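# Chapter 3: Why Cloth Wrinkles

Pull a cotton shirt out of a drawer and you already know a good deal about it before you put it on. You know which side was folded under, and you can probably tell whether it sat beneath something heavy. Cloth keeps a record of how it has been treated, and in this chapter we are going to learn to read that record, starting with the yarn and working up to the finished piece.

Chapter 2 ended with the loom. We followed the warp, the long threads held tight on the frame, and the weft, the threads carried across them, and we saw how plain weave, twill, and satin come from different patterns of over and under. What we left out was what happens once the cloth comes off the loom and nothing is holding it tight any more. That is where it gets really fun! A woven fabric is thousands of small arches, each thread bending over its neighbor and back down again, and every one of those arches is free to shift a little.

## 3.1 Drape and crease

Two words will come up on nearly every page from now on, so let's settle them early.

**Drape** is the way a fabric hangs under its own weight. A fabric with soft drape falls into many small, rounded folds. A stiff one falls into a few wide ones, or simply sticks out over the edge of the table like a sheet of cardboard.

**Crease** is a bend that stays after the force that made it has gone. Some creases are wanted (the front of a pair of dress pants, the pleats in a kilt) and a great many are not.

It is tempting to think of these as opposites, with floppy cloth on one side and creased cloth on the other, but a fabric can be both. Linen gets softer in the hand with every wash and still creases if you so much as look at it. Wool can be thick and heavy and shake out nearly smooth overnight on a hanger.

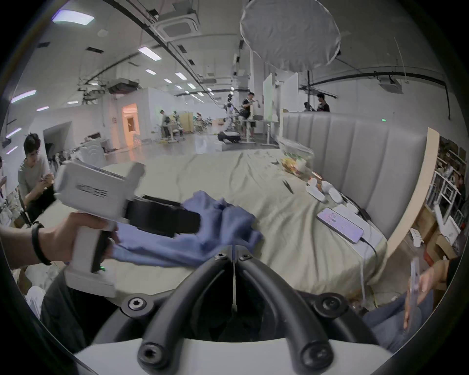

Drape depends on three things above all: the weight of the fabric, the stiffness of the yarn, and how freely the yarns can slide where they cross. Designers judge it by picking the fabric up at one point and letting go of the rest, and you should get into the habit too. Any cloth will do for practice. The crumpled blue one over the bed is caught at a single place and hangs from there in loose folds, with its lower edge spreading out where it meets the pale sheet, and those folds tell you more than the flat part ever could. Try the same thing with a dish towel, a silk scarf, and a piece of canvas, and sketch the outline each one makes. Students are often surprised by how different the sketches look!

Now fold the dish towel in half and run your thumbnail along the fold. On the outside of the bend, the fibers have been stretched. On the inside, they have been squeezed. If the bend is gentle, the fibers spring back when you open the towel. If it is sharp, some of them settle into their new shape, and you are left with a line.

## 3.2 What goes on inside the fiber

Cotton and linen are both made mostly of cellulose, a long chain molecule. Neighboring chains cling to one another through weak links called hydrogen bonds. Bend the fiber and some of these links let go, the chains slip a tiny distance, and new links form in the new position. The crease is now "locked" until something comes along to loosen it.

That something is usually water. Water molecules squeeze in between the chains and take up the bonding spots, which lets the chains move again. Add heat and they move more easily still. This is the whole secret of the steam iron: moisture to free the chains, heat to get them moving, pressure to lay the yarns flat, and then a moment of drying so that the links form again with the cloth in the shape you want. Skip the drying and the cloth will crease again the minute you fold it.

Wool works differently. Its fibers are protein, they are coiled like tiny springs, and they carry a natural crimp that pulls them back toward their old shape. Polyester is different again. It takes up very little water, so steam alone has less to work with, but it can be heat-set at the mill, and a pleat put in that way will last through years of washing. 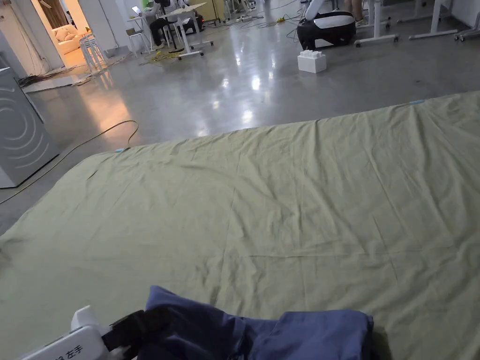
It helps to sort the lines you find in a fabric into two groups. **Fold lines** are long and straight, and they usually run parallel to an edge or at right angles to it, the direction in which most people fold. **Stress wrinkles** are shorter, and they spread out from a point where the fabric was pulled, pinched, or sat on. Once you can tell the two apart, you can look at a tablecloth and work out how it was stored, then look again and work out how it was handled afterward.

## 3.3 The Herkton notebooks

Much of what follows is built around one wonderful source. When the Garrido mill at Herkton closed its finishing room, its foreman, Donal Hayes, kept the sample notebooks. They hold 721 swatches, each pinned beside a note on yarn, weave, and finish, and each folded under the same small weight before it was entered. His grading scale was as plain as could be: "shakes out," "wants pressing," and "hopeless."

Unai Nieto cataloged the notebooks at Hernside and repeated the fold test on 50 of the swatches with modern equipment. We will work through his results in Section 3.5, and you will see that Hayes had a very good eye.

## Before you read on

You will need 2 squares of plain cotton cut from the same piece, a spray bottle, and a heavy book.

1. Fold both squares in half, with the fold running along the warp.
2. Mist one square lightly and leave the other dry.
3. Put both under the book and leave them overnight.
4. Open them side by side and write down what you see right away, then again an hour later.

Keep your notes and the squares themselves. We will use them again in Section 3.4, when we measure the angle of recovery.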